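Cómo evaluar la tarea «despejar la cama» con una pinza de dos dedos

Esta guía describe el procedimiento que seguimos en Rullwood para decidir si una política de manipulación está lista para recoger objetos de una cama sin supervisión. Se da por hecho que la pinza está calibrada y que el conjunto de demostraciones ya está etiquetado.

Requisitos previos

Política entrenada con un mínimo de 700 demostraciones de la misma tarea. La nuestra usa 1.228, grabadas con pinza de mano.
Entorno Kerslake instalado y comprobado con el script de arranque.
Ropa de cama de repuesto con estampado distinto al de entrenamiento.

Paso 1. Definir el estado final

Escriba el estado final antes de colocar nada. «Cama ordenada» no es evaluable. «Ningún objeto sobre la sábana, textiles en el cesto, envases en la bandeja» sí lo es. Fije también el tiempo máximo por episodio; nosotros cortamos a los 993 segundos.

Paso 2. Preparar la superficie

Extienda la sábana sin tensarla del todo. Mezcle objetos rígidos, blandos y transparentes, y deje al menos un cable a la vista. Un estampado denso complica la segmentación y conviene incluirlo desde la primera serie.
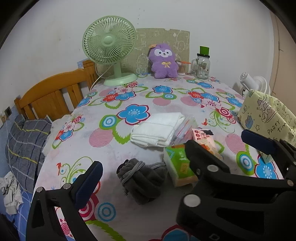 Pinza ante un bulto textil gris atado con cordón, sobre sábana de flores; al fondo, ventilador, peluche y vasos.

Paso 3. Clasificar los objetos por dificultad

Nivel A: cajas de pañuelos, tarros con asa y otros rígidos opacos o de contorno claro.
Nivel B: toallas dobladas, peluches, calcetines enrollados. La fuerza de cierre se ajusta por objeto, y un cordón alrededor del bulto puede engancharse en la almohadilla del dedo.
Nivel C: bolsas de plástico transparente, sobre todo si quedan parcialmente debajo de otra prenda. Hay que decidir el orden de retirada.
Nivel D: aparatos con cable. No se levantan hasta verificar que el cable está libre en todo su recorrido.

Paso 4. Ejecutar y anotar

Lance los episodios con la misma iluminación y varíe solo la disposición. Registre por separado el fallo de agarre, el fallo de orden y la caída durante el traslado. Si se agrupan, el porcentaje global oculta el problema. Una intervención humana cuenta como fallo aunque el episodio termine bien.

Paso 5. Interpretar los resultados

En nuestra última serie, el nivel A alcanzó un 87 % de episodios completos. Los niveles B y C quedaron por debajo del umbral de aceptación, y el D sigue excluido del modo autónomo. Con estos datos, la máquina puede retirar objetos rígidos de una cama; todavía no puede encargarse de la habitación.

Problemas frecuentes

El dedo arrastra la sábana: suba la altura de aproximación y reduzca la velocidad en el último tramo.
La política confunde el estampado con un objeto: añada demostraciones con la sábana vacía.
La pinza suelta la toalla a medio recorrido: revise el desgaste de las almohadillas antes de reentrenar.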